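金属料箱使用常见问题
Bredgate 仓储器具 / 技术支持 / 金属料箱

适用范围：Parsa 系列敞口金属料箱、Fota 系列箱架及其附件。塑料箱、木箱和带盖防爆箱不在本页范围内。各型号的图纸尺寸以随货标签和订单附图为准，本页数值与图纸不一致时按图纸执行。

一、选型与尺寸

Parsa 料箱的标称尺寸指内尺寸还是外尺寸？
指内尺寸，在箱底平面上测量，不计上口卷边。外尺寸另列在图纸右下角的表格里，包含卷边和底部加强筋。排布箱架时请用外尺寸，计算装载容积时请用内尺寸。订单里只写一个数字而没有注明的，我们一律按内尺寸理解，并在订单确认函里写明，请在回签之前核对。

标准箱的内深是多少？
189 毫米，从箱底平面量到卷边上沿。加深型和浅型需要单独订货，内深写在型号后缀里。测量时把直尺立在箱底中部，避开四角的圆弧。

箱底四角为什么量出来比图纸小？
箱底与侧壁之间有内圆角，标准半径为 10 毫米。直尺贴着侧壁放到底时会被圆角托起，读数偏小。装长条件时也要考虑这一点：件的端头是直角的，贴边放置时会架在圆角上，看上去像是箱底不平。端头本身带圆弧的件影响较小。

尺寸公差是多少？
长、宽方向均为正负 2 毫米，对角线差另见图纸。上口的公差比箱底宽，卷边是最后一道工序，侧壁在卷边时会有轻微外张。需要把箱子嵌进定位框的，定位框请按外尺寸上限再留间隙，间隙取多少由使用方按自己的搬运方式确定。

单箱允许载荷是多少？
均布载荷 37 千克，含隔板和衬垫，不含箱体自重。集中载荷不适用这个数值。一件很重的小零件压在箱底中央，即使总重远低于允许载荷，也可能在箱底留下永久凹痕。此类情况请先铺承载垫板。

人工搬运也按这个载荷吗？
不按。允许载荷只说明箱体能承受多少，不说明人应当搬多少。人工搬运的上限由使用单位依照当地规定和本单位的作业标准确定，一般远低于箱体的允许载荷。建议把人工搬运上限写在箱架的标签上，与箱体载荷分开两行。

料箱能不能叠放？
标准型不带叠放定位结构，不能直接叠放。空箱临时套放可以，套放之后卷边之间会有摩擦，分开时容易卡住，也会把内壁漆面或表面层刮伤。需要叠放的请选带定位角的型号，或使用 Fota 箱架。

两只箱子前后紧靠摆放，需要留间隙吗？
看取放方式。只从上方取件的，两箱卷边可以相接，但不要让一只箱的卷边搭在另一只箱的卷边上。需要经常把单箱端走的，应留出能伸进手指或提钩的距离。长期紧靠摆放的箱子，接触部位的表面会磨亮，属于正常现象。

Fota 箱架能放别家的箱子吗？
外尺寸在箱架定位范围内的都能放上去，但箱架的载荷标注只对 Parsa 料箱有效。别家箱底的加强筋位置不同，受力点可能落在横梁之间。我们没有对其他品牌做过验证，不出具相关的书面说明。

能否定制箱底孔？
可以。排液孔、定位孔和减重孔都能做，开孔位置要避开加强筋和内圆角。开孔之后允许载荷需要重新核算，核算结果随图纸一起提供。自行在现货箱上钻孔的，孔边请去毛刺并补涂，载荷由使用方自行判断。

箱子有左右或前后之分吗？
标准型没有，两个方向放置均可。加装标签夹或提手的型号有正面，标签夹所在的一侧为正面。现场有多只箱子并排使用的，建议统一朝向，查标签时少转身。

二、到货与验收

到货后先检查哪些项目？
先看包装，再看箱体。包装有明显挤压的，拆包前拍照留存。箱体检查的顺序为：卷边有无开口，四角有无裂纹，箱底放在平台上是否翘动，内壁有无突出的毛刺，标签与订单是否一致。检查毛刺请戴手套，用软布沿卷边内侧走一圈，布被挂住的地方即为毛刺所在。

箱底放在平台上有轻微翘动，算不合格吗？
空箱翘动时，用塞尺量最大间隙，与图纸上的平面度比较。没有塞尺的，装入均布载荷后再看一次。装载后翘动消失，且箱底没有发出弹响的，可以使用。装载后仍然翘动的，请联系技术支持，并附上平台本身的校验情况。有相当一部分此类反馈最后查到是平台不平。

新箱内壁有一层油，是什么？
出厂防锈油，薄而均匀。接触件对油敏感的，使用前用中性清洗剂擦洗，再用清水擦净并立即擦干。不要用干布直接擦到看起来没有油为止，残留的油膜肉眼不易分辨。带涂层的箱子出厂时不涂防锈油。

新箱有划痕，能换吗？
按图纸上的外观等级判断。普通工位箱的外观等级允许内底和外底存在不影响功能的浅划痕，这类划痕在成型和码放时产生。用指甲横向划过能明显卡住的，属于深划痕，可以申请更换。申请由 Nusrat Pramanik 受理，邮件里请写明箱体编号、划痕位置和近照，近照里放一把直尺。

箱体编号在哪里？
打在卷边下方的外侧壁上，靠近一角。没有编号的箱子为样品或早期批次，请以发货单号代替。

验收不合格的箱子可以先用着吗？
申请期间请勿使用。一旦装过料，内底的划痕和凹痕就无法区分来源，更换申请会按使用后损伤处理。

三、装载与分拣

条状件应当整齐排列还是可以散放？
两种方式都可以，取决于后道怎么取件。需要按固定方向取件的，整齐排列，件的长轴与箱体长边平行。后道能够处理任意方向的，可以散放，但应满足三个条件：件与件之间不互锁；件的端头不高出卷边；倒料高度受控。条状件散放时常见的问题是一端搭在另一根上，箱底利用率下降，取件时下面那根会跟着动。

倒料高度怎么控制？
把盛料容器的边沿降到卷边以下再倾倒，让件沿箱底滑开。从高处直接倒下，件的端头先触底，容易磕伤件，也会在箱底打出点状凹痕。箱底已经有件的，新料应倒在空处，之后再拨匀。

每箱放多少根合适？
没有统一数值。先按总重核算，再按铺满一层核算，取两者中较小的一个。散放时不建议超过一层。需要多层的，层间加软垫，软垫的四边要比箱底略小，以免在圆角处翘起来。

长度接近箱底长边的件怎么放？
件长加上两端各一个内圆角半径之后仍小于内长的，可以平放。大于这个数值的，端头会架在圆角上，受压时向中间拱起。这类件可以斜放，斜放之后短边方向的空间会被占用，需要重新核算每层数量。经常处理这类件的单位请直接选大一号的箱子。

不同颜色的条状件能混放吗？
颜色只作外观区分、规格相同的，可以混放。颜色代表规格、材质或批次的，不建议混放；工艺上必须混放的，应在箱体标签上同时写明各颜色对应的件号，并在出箱口设置核对步骤。选用颜色时要考虑灰色箱底上的辨识度，颜色之间的明暗差也要够。红棕与深绿的明度接近，照明不足时容易看错，对部分色觉异常的人员来说尤其难分。可以再加一种不依赖颜色的标识，例如端面打点或端头形状不同。

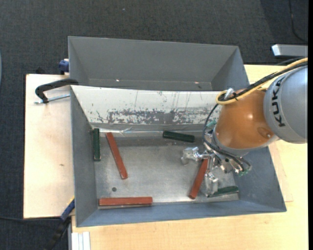
图 1　混色散放：前箱内为红棕色与深绿色条状件，箱底有使用擦痕。

混放之后按颜色分出，有没有推荐的做法？
先取压在上面的，再取被压的。按颜色一次取完的做法在件互相搭叠时并不省事，下层的件会被反复拨动。分出的件放进另一只箱，不要在同一只箱里推到两侧，箱体稍有倾斜两堆就会重新混到一起。两只箱并用时，来料箱和分出箱的位置固定下来，箱体标签也相应固定。

贴近箱角的件不好取，怎么办？
箱角处侧壁限制了手或工具的进入方向。先把件向箱底中部拨出一段，再夹持。拨动时工具沿箱底平移，不要以侧壁为支点撬起，卷边附近的侧壁受撬后会外张。经常在箱角积件的，检查箱体是否水平，再检查倒料位置是否偏向一侧。

倾斜躺在箱底的件，夹持点选在哪里？
没有搭叠的，选在件的中段。一端翘起或被压住的，选在靠近自由端、仍能保持平衡的位置，提起一段之后再换到中段。端头为圆弧的件不适合夹在端头上，接触面小，容易滑脱。

夹具接触面加软质护层，会不会影响箱底？
护层本身不会。护层边缘翘起、夹进金属碎屑之后会划伤件和箱底，应定期翻看护层与箱底接触的一面。胶粘护层脱落后残留在箱底的胶，按下文清洁部分处理。

箱底需要垫东西吗？
对件的表面有要求的，应当垫。可选的有毛毡垫、橡胶垫和薄发泡垫。毛毡吸油，适合干燥件；橡胶垫防滑，但件在上面不易拨动；发泡垫便宜，换得勤。带油的件不要用发泡垫。垫子裁切尺寸比箱底内尺寸每边小一个圆角半径。

垫子颜色有要求吗？
以与件的颜色形成反差为准。深色件配浅色垫。箱底裸露使用时，擦亮的部位会反光，在顶光直射下浅色件的边缘不容易看清，调整灯的角度通常比更换箱子有效。

隔板怎么装？
隔板插在侧壁的卡条内，先装长板，再装短板。卡条为选配件，没有卡条的箱子可以用自立式隔板，自立式隔板不计入定位用途，箱体移动时会跟着滑。隔板装好后用手晃一下上沿，间隙明显的说明插错了槽位。

隔板可以分开两种颜色的件吗？
可以，前提是件长小于隔后的内长。隔板下沿与箱底之间有缝，细件会从缝里钻过去，细件请选用带底托的隔格。

箱内能放标签纸吗？
不建议。纸片会被件压住或带走，磨碎后混进料里。标签放在外侧标签夹内。必须随件放入的流转卡请装进硬质卡套，立在箱壁一侧。

装载后的料箱可以倾斜放置吗？
可以倾斜，倾斜后件会向低侧集中，允许载荷按原值打折，系数见 Fota 箱架手册。没有箱架支承、只在一侧垫木块的做法不允许，箱底加强筋会单点受力。

装好料的箱子长期存放要注意什么？
盖防尘罩，罩子不要直接压在件上。金属件与裸金属箱底长期接触时，潮湿环境下接触部位可能先锈，应加垫。存放满一个盘点周期的，盘点时顺带把件翻动一次，检查下表面。

四、清洁与保养

箱底的擦痕需要处理吗？
浅擦痕不需要。箱底在使用中会逐渐形成方向杂乱的擦痕，颜色深浅不一，属于正常磨损。需要处理的是以下情况：擦痕处出现锈点；擦痕边缘起翘；涂层型箱底露出底材。处理办法是细砂纸顺同一方向轻磨，除尘，补涂。

怎样区分擦痕和附着物？
用湿布擦一次。擦后消失或变浅的为附着物，多为件表面磨下来的粉末或颜料。擦后不变的为擦痕。彩色件在箱底留下的色痕多数属于附着物，用中性清洗剂可以去掉。

可以用高压水冲洗吗？
裸金属箱可以，冲洗后倒扣沥水，并在当班内擦干。带标签夹的先取下标签。涂层箱不建议用高压水直冲卷边，卷边缝里进水后干得很慢。冲洗后的水含油的，按本单位的废水规定处理。

卷边缝里的碎屑怎么清？
用尼龙刷或软质塑料片刮出，再用吸尘器吸走。不要用压缩空气对着缝吹，碎屑会飞起来，也会被吹得更深。清理人员戴护目镜。

残胶怎么去？
先用塑料铲铲掉厚的部分，剩下的用除胶剂润湿，等说明书规定的时间后擦去。涂层箱使用除胶剂之前，在外底不显眼处试一小块。试过之后涂层发软或变色的，换一种。

多久检查一次？
频次由使用强度决定。Bekholm 分拣区由 Brayan Castaño 负责的那一组采用的做法是每班目视、每月（以月初为准）逐箱过表，箱数多、周转快的现场可以参照。长期不动的箱子在重新投用前检查一次即可。

逐箱过表查什么？
卷边：开口、外张、毛刺。
侧壁：鼓出、凹入、裂纹。
箱底：凹痕深度、锈点、加强筋变形。
四角：裂纹。角部裂纹不论长短，一律停用。
标签：编号可读，载荷可读，内容与所装件一致。

箱底凹痕多深要停用？
标准型以 2 毫米为界，用直尺横跨凹痕两侧，在最深处测量。没有超过的可以继续使用，超过的停用或降级为废料箱。数量多而都很浅的点状凹痕不按深度判断，按是否妨碍件平放判断。

侧壁外张能自己校正吗？
轻微外张可以用木块和橡胶锤校正，从外侧敲，内侧有人扶住垫块。卷边已经开口的不要校正，敲击会让开口延长。校正后重新测量上口尺寸，超出公差的停用。

旧箱可以补焊吗？
技术上可行，我们不建议，补焊后的箱子不再适用原载荷标注。确有需要的，补焊后应重新做载荷试验，并把原载荷标签去掉。

停用的箱子怎么标记？
在两侧外壁贴红色停用签，写明原因代码和停用人。只在箱内放纸条的做法无效，箱子一装料就看不见了。

五、标签与记录

标签上最少要写哪些内容？
箱体编号、件号、颜色对应关系（有混放时）、单箱最大数量、允许载荷。批次号可以写在流转卡上。字高以站在正常取件位置能读清为准。

颜色名称怎么写才统一？
编一份颜色对照表，每种颜色给一个代码和一个名称，标签、图纸和系统里只用表里的名称。同一种颜色有人写“红棕”，有人写“砖红”，有人写“棕”，盘点时就会变成三种件。对照表附实物色样，色样褪色后更换。

同一只箱换装另一种件，旧标签怎么办？
先清空，再清洁，再撕旧签，最后贴新签。顺序不要倒过来。旧签上盖新签的做法容易在新签脱落后露出旧内容。

盘点时混放箱怎么计数？
按颜色分出后分别计数，计完再放回。隔着搭叠的件直接目视计数，被压住的件容易漏。单件重量一致的可以称重换算，前提是两种颜色的件重量差别已经录入，否则只能得到总数。

盘点结果对不上，先查哪里？
先查相邻的箱子，再查箱与箱之间的缝隙和箱架下方，之后查前一道的出料记录。同色系的件错放到相邻箱里是最常见的一种。

记录保存在哪里？
由使用单位自定。我们提供空白表格，纸质和电子版都有，可向 Rocío Lozano 索取。表格的栏目可以增加，请不要删去编号和停用原因两栏，后续申请备件时要用到。

六、备件、退换与其他

标签夹、卡条和提手能单独买吗？
可以。标签夹和卡条按包供应，提手按副供应，附铆钉。提手的安装需要铆枪，没有铆枪的可以寄回加装，来回运费由客户承担。

可以换其他颜色的箱体吗？
标准供货为灰色。其他颜色按涂层箱订货，有起订量，交期较长。涂层箱底在硬质件反复滑动下会露底，装硬质件又需要颜色区分的，建议灰色箱配彩色标签。

灰色为什么有批次差异？
裸金属箱的颜色来自板材本身，不同批次的板材反光程度不同。涂层箱的色差按色板控制，裸金属箱不按色差验收。

定制箱能退吗？
不能退，尺寸或开孔与回签图纸不符的可以换。现货箱未使用的可以退，请保留原包装。七月和年底仓库盘点期间，退换处理会顺延，具体安排见订单页面的通知。

样箱可以借用吗？
可以借标准型样箱，用于试装和箱架排布。样箱可能有前一位借用者留下的擦痕和凹痕，不作为外观验收的依据。借用由 Aníbal Nina 登记，归还前请清空并擦净。

提供载荷试验报告吗？
按型号提供，不按单箱提供。需要逐箱试验的请在下单时注明，费用另计。

报废的箱子回收吗？
裸金属箱可以回收，去掉标签夹、衬垫和残胶后按重量结算。涂层箱请交当地有资质的回收单位。

问题不在本页范围内，找谁？
发邮件到技术支持信箱，主题里写型号和箱体编号。涉及图纸的由 Heriberto Llanos 答复，涉及到货外观的由 Nusrat Pramanik 答复。来信请附照片，照片拍到卷边、箱底和编号三处。

相关文档：
Parsa 料箱图纸索引
Fota 箱架安装与载荷手册
颜色对照表（空白模板）
逐箱检查表（空白模板）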